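### 4. Labeling the pantry shelves

Fit the Cluritz label strips before you put any food back. You will need the strips from bag 6, a damp cloth and a marker.

1. Wipe the front edge of each shelf and let it dry for 10 minutes.
2. Peel the backing from one end of the strip – only a little at a time – and press it down from left to right.
3. Trim any extra with scissors. The strips are 620 mm long and fit the standard shelf.
4. Write on the paper inserts before you slide them in.

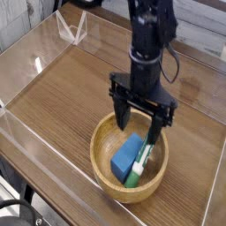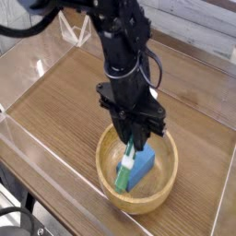
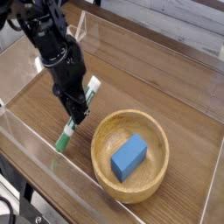
5. Let the ink dry, then slide each insert in from the open end.
6. Put the heaviest jars on the bottom shelf.

**Note:** Spare inserts come in packs of 200. Ask for the Prurila size. The Cartwright inserts are too tall and will buckle.

**Caution:** Do not stick strips to shelves painted in the last month. The glue will lift the paint when you remove them.

If a strip comes loose, warm it with a hair dryer on low and press again. For missing parts, write to Declan Dunstan at Fikitz and give the bag number.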